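Reference > Automobilia > Enamel and tin signs > Makers and brands > Muton

Muton (battery signs)

Muton was a brand of car and motorcycle battery, and the name is now mostly known from its advertising signs. The batteries themselves are scarce. The signs turn up fairly often at swap meets and in garage clearances, usually in poor shape.

Origins

The brand was started by Segundo Rivadeneyra, a former radio repairman who had been rebuilding worn-out batteries for taxi owners. Early cases were hard rubber with a pitch seal on top. No printed label at first, only a paper tag tied to the positive post. Production was small and the workshop moved twice before settling at Grajales, where it shared a yard with a radiator shop.

The name has never been explained. One story ties it to a sheep pasture next to the first workshop. Another says it was a misprint on a batch of invoices that Rivadeneyra decided to keep. Neither is backed up by paper.

Signs

Four main types are recognized by collectors.

Flat tin, yellow ground, blue lettering. The first type. Lithographed, four nail holes, edges not rolled. Found in two sizes. The yellow fades to a dull cream when hung in the sun and many have been touched up with house paint.

Embossed tin, battery on the left side. The best known. The battery stands out from the background by a good amount and the terminals are almost always rubbed to bare metal. Pressed by Venda, a tinware firm which also made biscuit boxes and shop scales. Venda's order book survives in part and lists 1,246 of these for the first order, with 300 set aside as spoiled. Some of the spoiled ones were clearly sold anyway - off-center printing is common.

Double-sided enamel with flange. For outside garages. Heavy, thick enamel, three colors. Chips around the flange bolts are normal and don't hurt the price much. A second order of 800 is recorded but it is not known if it was ever fully delivered.

Countertop card holder. Small, folding, thin tin. Easily bent. Complete ones with the price card still in are rare.

A thermometer sign has been reported several times. Roxana Apaza, who wrote the first collector's list, left it out because she had only seen photos. Later lists put it in with a question mark.

Slogan

Most signs carry the line "Starts in the cold". Earliest ones have just the name. A short-lived version with a rooster on top of the battery was dropped after one season, reportedly becuase a feed company used nearly the same bird.

Racing and road events

Muton paid for banners at a few regional hill climbs and supplied batteries to Kevin Huamán, a local driver who entered a modified sedan in a long-distance road race and retired on the second day with a broken axle. The ads that followed talked about the battery and left out the axle. Posters from this campaign were printed on cheap paper, few kept.

Decline

Sealed batteries hurt the company badly. The plates were still being cast by hand when larger makers had gone over to machines. The name was sold to Avdale, a parts wholesaler, who put it on bought-in batteries for 8 years and then stopped. Avdale-period signs are plastic, flat, with a rounded typeface - not much collected.

Reproductions

Copies of the embossed sign have been around for a long time. Things to check:

Rolled edge. Originals are rolled to the back, copies often just folded flat.
Maker's line. Venda's name is at the bottom right in very small letters. Missing or blurred on copies.
Holes. Originals were punched before printing, so the paint runs a little into the hole.
Rust. Artificial rust tends to be the same color all over.
Back side. Originals have a thin gray wash on the back.

Man-lok Tu has argued that one group of so-called copies is really a late Venda run made on worn dies, the letters being softer but the metal the right gauge. Not everyone agrees. The matter is still open and auction houses describe them differntly from one sale to the next.

Collections

The largest known group was put together by Teresa Zieliński, mostly from closed garages, and includes all four main types plus an unused rooster sign in its shipping paper. Some of it has been lent for shows. Page text last revised 29 May 2023. 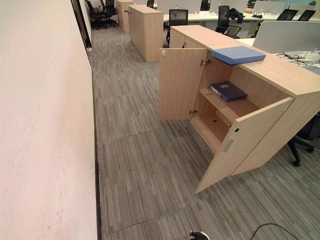
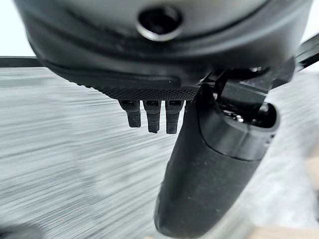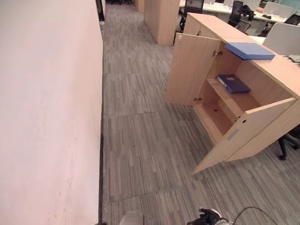
First and last pictures: office corridor with gray carpet tiles and low wooden cabinet.

Related articles
Venda (tinware)
Avdale brand batteries
Flange signs
Tin lithography
Battery advertising, rubber-case period
Dating signs by nail holes
Garage thermometers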